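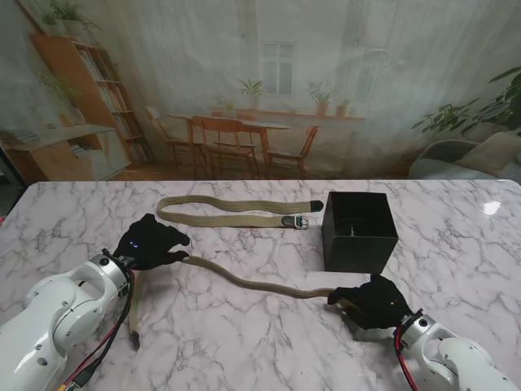
Home Notebook Yarn Dye Room Looms Contact

Dye room notebook, 8/20/20

Walnut again, on the narrow-weave cotton

I write this the same evening because the last time I waited, and then I could not read my own numbers. The purpose is still the same: to get a warm brown on the cotton yarn for the narrow looms, close to the old Tamura sample card, without the gray tone which we had in February.

Hulls are from the second sack, the one from Busden. They were dried whole and broken by hand. I weighed 400 grams and put them to soak in rain water two nights ago, in the enamel pot with the lid. In the morning the liquid was very dark, with a thin skin on top. The smell was strong but not bad. Last time we had mold at this stage and Noboru threw away everything, so I was careful to press the hulls under the surface with a plate.

The yarn was scoured yesterday with soda ash and a little soap. I did it twice. The first water came out the color of weak tea, which surprised me, as this yarn looks quite clean on the cone. The second water was almost clear. I think part of our trouble in February was here. We scoured once and in a hurry, and the sizing was maybe still in the yarn.

Mordant. Skeins A and B have tannin first and then alum. Skein C has only tannin. Skein D has nothing, for comparison. All four were tied loosely in three places. On skein B I made one of the ties too tight, and I found it only when the skein was already wet.

The bath:
- Strained through the cotton cloth, then once more through the finer one.
- Heated slowly to 160 F and held for one hour. The thermometer was moving a little, so I stirred before each reading.
- Turned the skeins every five minutes with the glass rods. I forgot one time, when the delivery came.
- Fire off, skeins left in the bath to cool until after lunch.

Results, still damp so I don't trust them completely:
A is a good brown, even, a little red when I hold it near the window. B is the same shade as A but with a pale ring where the tie was tight. C is darker than I expected and more dull. D is light, like cardboard, and it lost much color in the first rinse. The rinse of A and B was nearly clear by the third bowl.

Beside the Tamura card, A is perhaps half a step too light. Shigeru Ishida looked at it and said he would not change anything, only dip it a second time. I would like to try first with a longer soak of the hulls, because the second dip costs us a whole day for each batch. We did not agree, but he has dyed much more than me, so both ways will be tested.

About the iron: I made the small iron bath (vat 2) and put in a short piece cut from A, only for one minute. It became gray-brown immediately. It is exactly the color from February! So now I suspect the old pot more than the hulls. The old pot has a chip in the enamel near the handle, and under the chip there is rust. I have written NOT FOR DYE on it with the wax pencil. Please do not wash this off.

Light test. Pieces of A, C and D are wound on card, half covered with foil, and they are in the south window of the office. I will look at them in three weeks. Please leave the blind open in the daytime.

Questions for Noboru Onishi, when he is back:
Did you use city water or rain water for the February batch? The page says only "water".
How long did you keep the skeins in the alum? I have overnight, but there is a second time written over the first.
Is the Grastel order still for the brown, or did they change to the natural color? If it is brown, they want up to 35 skeins, and our pot is comfortable with six. I would want to talk about the bigger pot before we promise a date.

Remaining stock: the Busden sack is a little under half full. The other sack (from Lekeo) is not opened yet. It feels heavier for the size, so possibly it is not so dry. I moved it to the upper shelf, away from the sink.

To do tomorrow: dry weights, wash the straining cloths separately, second dip on one half of A, and start the long soak with fresh hulls. Also buy pH strips. We have two left and one of them got wet.

Recent entries
Onion skin on wool, second try
Scouring notes for cotton cones
Why the February brown went gray
Madder: the hard water problem
Loom 3, new reed

Contact the dye room | Copyright, all notes belong to the workshop | Back to top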